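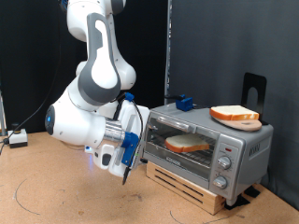
Darkier Dividend Reinvestment Plan: Frequently Asked Questions

Last updated 2019-04-17

What is the plan?
The plan lets shareholders use their cash dividends to buy more Darkier common stock. You can reinvest all of your dividends or only part of them. Taking part is optional, and if you do nothing you will keep getting dividends in cash.

Who can join?
Anyone with at least one share registered in their own name. If your shares are held through a broker, ask the broker whether it offers reinvestment. We can't enroll those shares for you.

How do I enroll?
Fill out the enrollment form and send it to our transfer agent, Mesholm Share Services. You can also enroll through your online account. The form has to arrive before the record date to count for that dividend. If it comes in later, reinvestment starts with the next one.

How is the purchase price set?
Mesholm buys shares on the open market, usually over several trading days. Your price is the average paid for all shares bought for the plan in that period. You can't choose the day or set a limit price.

Will I get fractional shares?
Yes. Fractions are credited to your account and earn dividends like whole shares - they just can't be issued as certificates.

What does it cost?
There is no fee to enroll or to reinvest. When you sell through the plan, a flat fee of $4 per order is taken out of the proceeds, plus any brokerage commission.

Can I send in extra cash?
Yes, up to $400 per quarter, by check or bank transfer. No interest is paid on cash waiting to be invested.

Do I owe tax on reinvested dividends?
In most cases, yes. A reinvested dividend is generally taxed the same way as one paid in cash. Mesholm mails a Form 1099-DIV each year. Keep your purchase statements, as you will need them to work out your cost basis when you sell. We can't give tax advice.

How do I leave the plan?
Send written notice or use your online account. Whole shares stay registered in your name, and any fraction is sold and paid out by check.

Can the dividend be cut?
Yes. The board decides on each dividend separately and may lower or skip it. The value of your shares can also go down.

Who do I contact?
For account questions, contact Mesholm and have your account number ready. For questions about the company or its earnings reports, write to Carmela Grasso in Investor Relations.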